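Janlow pink cleaning cloths, pack of two

I bought these in July, mostly on a whim (they were by the register at Flondcombe and I was already buying sponges), and I've ended up reaching for them nearly every day since! They're soft without being flimsy, and they fold down small enough to get in behind the faucet, where my old dishcloth only ever pushed the grime around. Mine have been through the wash 60 times by my tally, and the color has faded a little, but the edges are holding up fine.
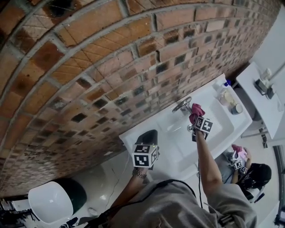 For chrome I use one barely damp and then go over everything again with the dry one, and the water spots come right off, no spray needed. My one complaint is lint. The first few washes left pink fuzz on all my towels, so do wash them separately to begin with. I'd still buy them again, and I'll probably get a pack for my sister.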